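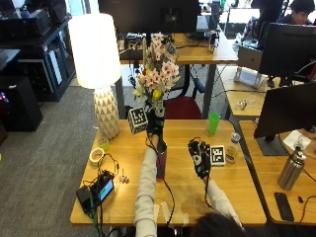 I have a confession: I signed up for 19 store newsletters last October, on purpose, to see if I'd save any money. My friend Daryna Kravchuk swears by them (she has a separate email address just for coupons) and she talked me into it over lunch.

So did I save? Well, kind of. I got a Bota blender for less than I'd have paid in the store, and I love it. I also bought a waffle maker I've used twice. That waffle maker was "60% off," and I still can't find any place that ever sold it at the full price!

This is my big gripe with online deals. The crossed-out number does all the work. You see $300 with a line through it and $200 next to it in red, and your brain says you just made a hundred bucks. You didn't, you spent two hundred. I know this, I've known it for years, and I still had the Onix stand mixer sitting in my cart at 11 at night because a little clock said I had nine minutes left. I refreshed the page the next morning and, wouldn't you know it, the clock had started over.
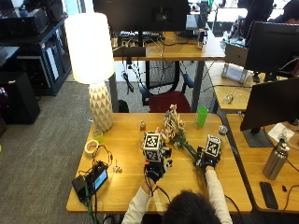 And don't get me going on free shipping minimums. I once added a pack of dish towels to a Kandasamy order to dodge a shipping fee that was less than the towels. Matvii Holovko, who I've shared an office with forever, did the same thing with a garden hose, and he lives on the third floor.

I do think there are good deals out there. Plain ones, mostly: boring stuff you were going to buy anyway, like socks and coffee filters, at a price you've seen go up and down for a while. I keep a note on my phone now with what I usually pay for things. It's dull and it works better than any coupon code I've been sent.

As for the newsletters, I finally went through that inbox last week. 2,377 unread emails. I've unsubscribed from all of them except Bisstead, who make the only sheets that fit my mattress and have maybe two sales a year.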